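Speaker notes, Cordeiro session, Jul 20, 2022
Teaching pick-and-place from hand-held gripper demos
Gunhild Þórarinsdóttir

Opening (keep short)
Thank Howard Staniforth for the slot. Say up front: one method, one result, no demo on stage.
Question for the talk: does a policy trained at one kitchen table hold up at another?
Old approach, April version: everything on a bare lab bench, same light. Looked great, fell over at Kundton.

Collection
Person holds the gripper, camera rides on it, so the training view and the robot's view match. Skip the calibration story unless asked.
888 demos recorded, 752 kept after Derek's filter. Mostly dropped for lost tracking.

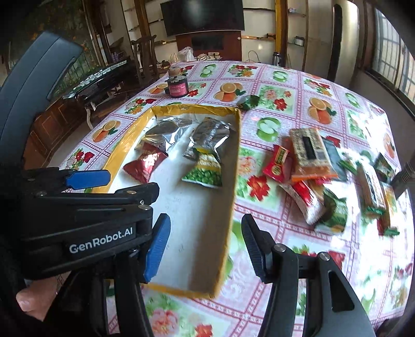 Clutter was the variable we cared about most. Snack packets, mixed sizes, piled anyhow, and a shallow tray to put them in. Point at the silver foil packets in the tray: shiny wrap is where our depth estimate goes bad, and the glossy tablecloth dosen't help either. Then say we took depth out altogether. Color only from both wrists. Pause, someone will object.

Labeling
Start and end of each grasp marked from finger width. No hand labels.
Fast wrist motion gives blur. We left those stretches in. Derek wanted them out, tried both ways, training with blur did a bit better.
Splits are by table, never by clip. Say it twice, reviewers missed it.

Small items
Twist-wrapped stuff is the hard class. Body is small and the ends stick up, so the policy goes for the ends and slips. Demos pinch across the body, pads either side.

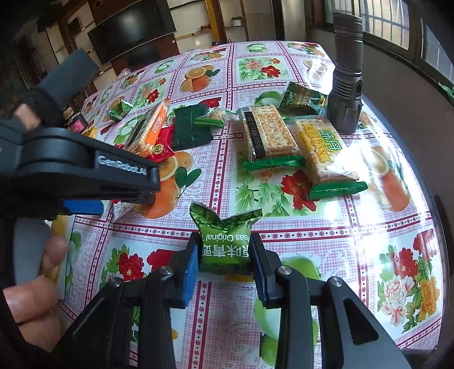 Result
615 trials on the robot, tables not in training. Dakon baseline vs ours, plot on next slide, let them read it.
Big win is on flat packs. Small wrapped sweets still behind, dont hide it.
Failure clips: play 2, then move on.

If time
Neville Penrose will ask about cost per demo. Answer: see the appendix, cheaper than teleop for us.
Next: bags that change shape when squeezed. Pimudent arm arrives after the summer.
Leave the contact slide up for questions.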